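Household and Workshop Tips: Setting Up Software for a Tabletop Tidying Arm

The following recommendations are issued by the Ostora home workshop group for members who run one or two small arms on a bench and wish to use them for sorting, folding and clearing. They concern the software side only. Mechanical assembly is covered on a separate page.

Calibrate after every move. If the bench has been shifted, even to sweep under it, repeat the hand-eye calibration before running a saved program. Members using the Trandex planner should delete the old transform file first. The planner will otherwise load it without a warning.

Mind the polished counter. Stone and marble-look surfaces reflect lamps, and a simple brightness threshold will read a patch of glare as a white object. Lock the exposure on the wrist camera, turn off automatic white balance, and mask any highlight that stays put when the arm is still. Strong veining causes similar trouble for edge detectors. A learned segmenter handles it better, provided the training set includes the bare surface.

Treat thin plastic and thin cloth as separate classes. Both crease, both let light through, and depth readings on either are poor. Members who grouped them under one label reported bags grasped with the settings meant for fabric. The Villalba label set, which several members share, holds 3,211 crops and keeps the two apart.

Choose grasp points on folds. A raised fold gives the fingers something to close on. Ask the planner for candidates along fold lines first, and fall back to corners if none score well. Flat, smooth fabric in the middle of a sheet should be scored lowest.

Limit closing force in software. Set the ceiling in the controller configuration and leave it out of the task script, where it is easily overwritten. Begin low. Raise it in small steps with an old dish towel before trying anything of value.

Plan around baskets and organizers. Wire mesh and perforated plastic return patchy depth. Enter these items in the collision model as solid boxes with an open top. For a basket, add an approach pose directly over the opening and require the arm to pass through it both ways.

With two arms, share one clock. Each arm's planned path should be visible to the other before either moves. A simple lock on the middle of the bench is sufficient for most households - the second arm waits until the first has left. Set the lock to time out after 300 seconds and to stop both arms if it does.

Keep logs in plain text. Note the software version, the surface and the lighting at the top of each file. Brenda Salinas maintains a blank template, available on request, and reviews submitted logs each Sunday.
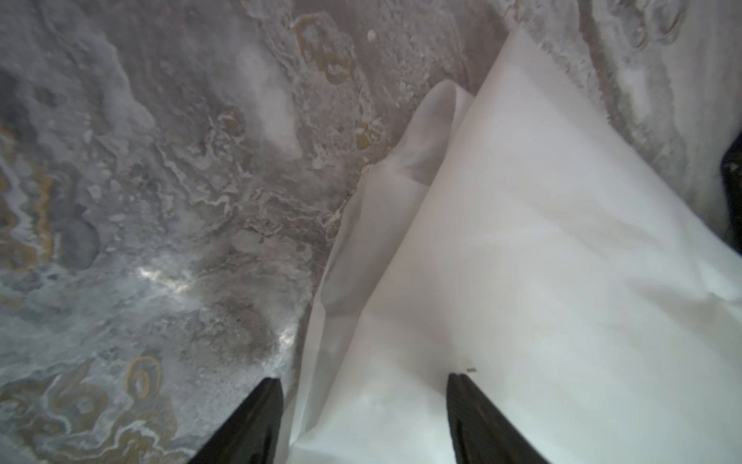
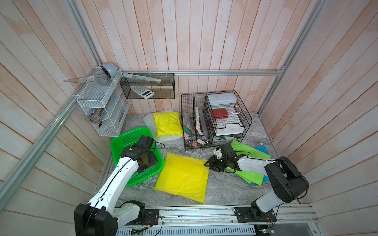
White fabric at the gripper fingers, first picture; both arms and the green basket, second picture.

Comments

Zasatside: The advice on entering the basket as a solid box fixed my trouble. The planner kept sending the wrist straight through the side.

Celeste Toledo: Does the fold-first setting work with bath towels? Mine has so many ridges that every point scores the same.

Brenda Salinas: Celeste, smooth the depth image before scoring. A filter width of 5 or 6 is suitable for terry cloth. Please send a log if the scores remain flat.

Celeste Toledo: Thank you. Width 6 is better, though the hand towels still need work.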